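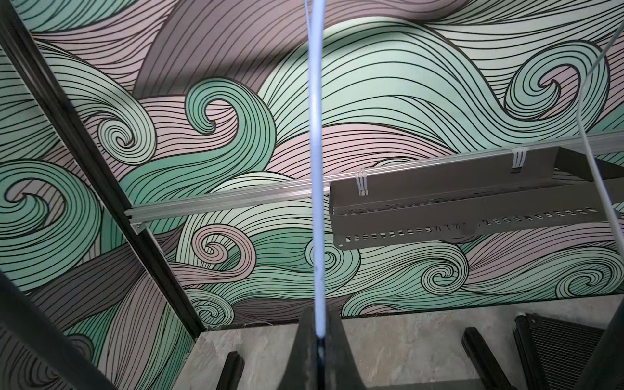
Fig. 1. Wave mural in green, pink and mauve.

Does draft order matter in a small basketball league?

Eynon picked first in November and took the tallest player available, as everyone would have. Nilby, picking fourth, took a guard and now sit 2 places above them. We coded 102 games in Flovamus and found pick position explained almost 4 per cent of wins. Mallitz traded both their picks and won the league - we left them out of the model.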